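Progress report to the Tikitz Workplace Fund
Project: Two-arm robot support on the Uluveo packing floor
Reporting period: April through August
Prepared by: Ostap Kobzar, project lead
Date: 29/08/2020

Where we are

We are past the halfway mark and I'm very happy with how it is going. When we applied, the plan was to get a two-arm robot to take over the worst of the lifting and reaching at the packing benches, and to let the packers decide what "worst" meant. Both halves of that plan are moving. The simulation work is well along, the first tasks have been picked, and the people on the floor have stopped asking us whether the robot is coming and started asking when.

The task list came out of 35 short interviews that Kyrylo Melnychuk did with packers on both shifts. He expected to hear a lot about heavy boxes. He did hear about them, but the part bins came up even more: reaching to the back of the bench, again and again, with an arm fully stretched. So that moved to the top of the list, and carton lifting moved to second. I think this was the best decision of the whole period, and it came straight from the packers.

Simulation work

All motion work so far has been done in Jindon, our simulation setup. It lets us try arm paths and gripper positions before any equipment goes near a person's bench, and it lets the packers look on and object early (they do!). We have now logged 400 runs, of which 236 were on the bin reach. The rest went to carton handling and to simply getting the two arms to stay out of each other's way. 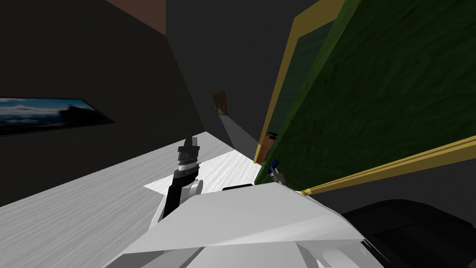 Kyrylo has been holding open sessions at the end of each shift, with the simulator up on a big screen. Packers come in for ten minutes or so on paid time and tell us what looks wrong. One early comment was that the arms started every reach from too low and would be in the way of anyone walking up to the bench. We changed the starting position that same week. Another was that people want to see at a glance which arm is about to move, and that one is still open. We are trying two ideas, a light on the bench and a short pause before each reach, and I lean toward the pause.

Viewpoints from close to the robot's own body have been especially useful in these sessions. People are used to thinking about the bench from where they stand, and a different angle gets them talking about elbow room and blind spots.
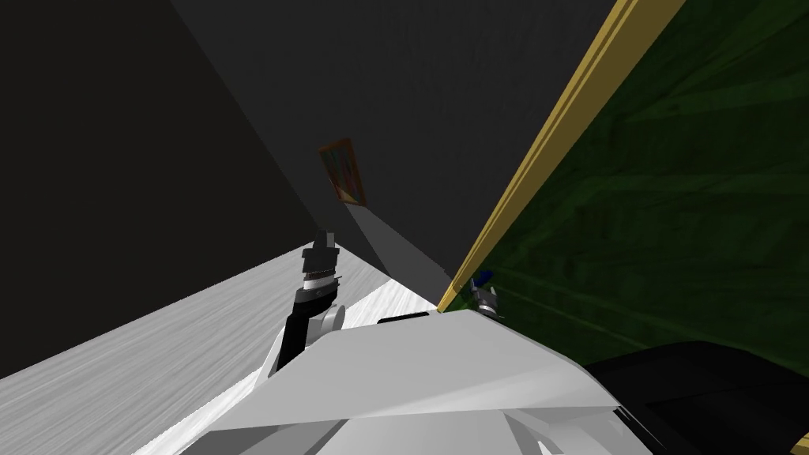 Simulator view over the robot's white body, with one gripper raised and the other near the yellow trim.

What changes for the packers

No jobs are being cut under this project, and that is in writing with Uluveo management. What does change is the shape of the day. Packers on the trial benches will spend less time reaching and more time on checking, labeling and odd-sized orders. Some are looking forward to it. A few are worried that checking all day will be dull, and they have a point, so we are planning rotation between trial and regular benches from the start.

Training has begun on Yook, our short course for bench operators. It covers stopping the robot, clearing a jam and handing a task back to manual. Packers have put in 146 hours on it so far. Two of the course units were rewritten after the first group told us there was too much about software and too little about what to do when something gets stuck — fair enough.

Behind schedule

The bench guards are late. The first design blocked access to the tape station and had to be redrawn, so the floor trial will start later than the plan said. Spending is within the approved budget and we are not asking for a change to the total. We would like to move part of the travel line, which we have barely touched, over to training hours.

Next period

Install the guards on the first bench.
Run the bin reach on the floor at low speed, with a trained packer at the stop button.
Settle the question of how the robot signals its next move.
Repeat the interviews with the same packers, so that we can compare answers.

Kyrylo will send the interview notes separately, with names removed. If anyone from the fund would like to sit in on one of the end-of-shift sessions, please write to me and I'll set it up.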